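Arnulach ダイニングテーブル 2か月使用レビュー

11月に買い替えた食卓用テーブルの感想です。前に使っていたのはOyelaranの折りたたみ式で、天板の継ぎ目にパンくずが入るのが不満でした。今回は継ぎ目のない一枚天板という条件だけで探し、Bedalbridgeの通販で注文しました。届くまで16日かかりました。

組み立て

脚を4本留めるだけですが、天板が重いので2人で作業したほうがいいです。付属の六角レンチは短くて力が入らず、途中から手持ちの工具に替えました。説明書は図が小さく、座金の向きが読み取りにくいです。ボルトは11本入っていて、何本か余りました。予備だと思います。

天板と脚

色は淡いベージュで、薄い筋模様が入っています。細かいほこりは目立ちません。濃い色のお茶をこぼしたままにすると輪が残りますが、中性洗剤で拭けば落ちました。縁は濃いグレーで細く、見た目は軽い印象です。脚は黒の角型。床に接する部分が小さいので、うちのタイル床ではフェルトを貼りました。 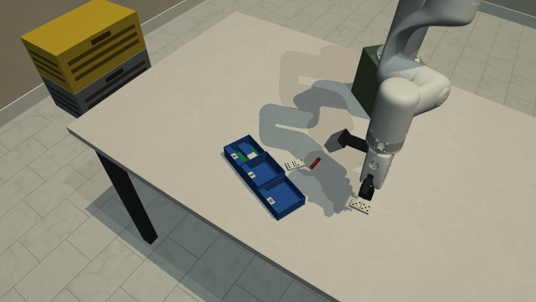

使い勝手

4人で食事をして、大皿を真ん中に置いても余裕があります。角は丸くないため、通路側に置くと腰をぶつけます。小さい子がいる家はコーナーガードを付けたほうがいいでしょう。ノートパソコンで字を書くように打っても揺れません。ただ、片側に体重をかけて立ち上がると少しきしみます。ボルトを増し締めしたら減りました。

値段と評価

送料込みで154ポンド。同じ大きさの他社品より少し安かったです。引き出しはないので、箸やランチョンマットの置き場は別に要ります。5点満点で4点。減点は説明書と角です。椅子はまだ前のものを使っていて、座面が少し低く感じます。

2020年1月24日 Chibuzor Jibrin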